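The Secret Life of the Sorting Bin

Spend a morning with people who take containers seriously and you will never walk past a recycling corner the same way again. I came home from mine and emptied the cupboard under my sink onto the kitchen floor, just to see how many shapes of plastic I had been living with. There were squeezy ones and stiff ones, a jug with a handle you could hang a coat on, and a shampoo bottle so nicely curved that I rinsed it and stood it on the windowsill, where it still is.

The person to blame is Marcus Doucet, who runs the materials room at Womum, a reuse and recycling workshop on the edge of Drostness. The place used to be a feed store. You go in through a door that sticks, past a wall of coat hooks, and then you're among the bins: deep ones, shallow ones, wire ones, canvas ones on wheels, and a few metal ones that have been kicked and scraped for so long they've picked up a kind of landscape on the inside.

Doucet loves the metal ones best. "Plastic tubs go brittle, and cardboard is finished the first time somebody forgets to drain a bottle," he told me, running his palm along a dented rim. "Sheet metal just gets more interesting." He can look at the floor of a bin and guess what has been through it. Fine gray scuffing is mostly cans, he says. Long pale scratches come from things with corners, dragged up the side in a hurry.

And then there are the slopes! I had never once thought about the walls of a bin, but a sloping wall turns out to be a lovely thing. Drop a bottle against it and the bottle slides down to the floor, where you can get at it, instead of standing on end in a corner like a child refusing to leave a party. Keisha Van Dusen, who came to Womum from a commercial bakery, compares it to a good mixing bowl. She had me tip a crate of empties into a straight-sided tub and then into a sloped one, and listen to the difference. The straight one clattered and stopped. The sloped one went on rolling for a bit, a long hollow rumble, and everything settled low.

We did this several times. I could have done it all day.

The workshop took in 348 crates of household containers in February, its busiest month so far, and the shelves along the back showed it. Bottles go first, because they travel well and because they're a pleasure to sort. Clear ones go to the left and milky ones to the right, and tinted ones get a shelf of their own, which in the late morning catches the light from the one big window and throws soft pinks and greens across the wall. Lukian Kravets keeps that shelf. He used to repair stained glass and he is fussy about it in the best way, turning each bottle until the molded ridges line up with the one next door.

His rules for anyone trying this at home are short. Rinse while the last of the soap is still loose. Leave the cap on if your local service takes caps, and check, as the next town over may do it differently. Don't crush a bottle you hope to use again. And give yourself a bin wider than you think you need, with a surface beside it at the same height, so that your elbow has somewhere to rest while you make up your mind.

That last one sounded like a small thing until I tried it. Doucet has pale wooden worktops butted right up against his bins, and the pairing is wonderful to work at: wood for things you're still thinking about, metal for things you've decided on.
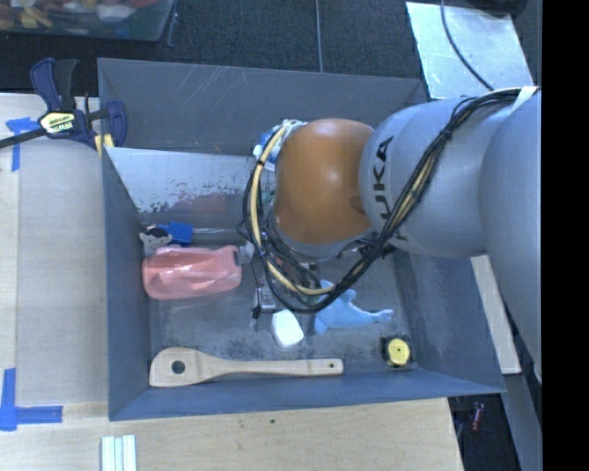

A translucent pink bottle on its side in one of the sheet-metal bins, beside a pale wooden work surface.

Pink is a favorite at Womum. Kravets says the translucent pinks are the ones visitors pick up, hold to the window and ask to take home, and he generally lets them. Arlo Okafor, who teaches the evening class, cuts them into rings for lampshades. His largest used 153 of them and hangs over the long table, glowing like the inside of a shell.

The class meets at seven and fills up fast. Bring gloves and an apron, and bring whatever has been rattling around under your sink. Doucet will want to look at your bin, too, if you have one you can carry.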